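Small bathrooms, fewer headaches

4 min read

The second round of home repair grants opened in May, and most of the letters we've had since then have been about bathrooms. Bandby has a lot of older houses with one small bathroom, built before anyone thought much about storage or outlets. The grant covers plumbing, ventilation and electrical work up to the limit on your award letter. It does not cover tile, paint or fixtures chosen for looks.

Start with the fan. If the mirror is still fogged well after a shower, the fan is either too weak or vented into the attic instead of outside. Uriel Espinoza, who does the inspections for the Lobo Street office, found attic venting in 17 of the houses he visited this spring. The fix is usually a length of duct and a roof cap, and both are covered. Keep the receipt for the cap, as it has to be listed on its own line.

Next, look at the outlets. Any outlet near a basin should be a GFCI type, the kind with a test button and a reset button. Press test once a month. If the reset button won't stay in afterward, stop using that outlet and call an electrician. Hair dryers and curling irons are the appliances people ask about most. They should be unplugged after use and put away in a drawer or on a hook, well clear of the basin. A dryer that is plugged in can still give a shock if it falls into water, even when it is switched off.
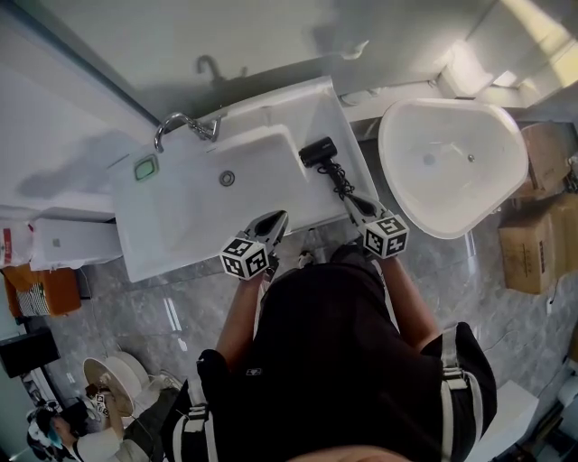 A small black hair dryer on top of a white washbasin.

Storage is harder. A shallow cabinet set between the wall studs gives you room for bottles and costs less than a new vanity. Before cutting, find out what is behind the wall. In the two-story houses on the east side, the vent pipe often runs right behind the mirror – ask for the plan sheet at the front desk if you aren't sure.

Slow drains come up every year. Pull the stopper and clean it before you pour anything down the pipe. If the water still sits, take off the trap with a bucket underneath. We ask people not to use chemical cleaners in the older houses, where the metal pipes are already thin.

A few people have asked about Prellanix sealant. It is fine around tubs and basins, but it needs a full day to cure before it gets wet. Cuvness Hardware has it behind the counter and will put it on your grant account if you bring the letter.

The office has received 312 applications so far in this round. Visits are being booked in the order the forms came in, and the wait is now 6 weeks. If your form is missing a page we will call you, and you won't lose your place.

Lobo Street Home Repair Office, June 2022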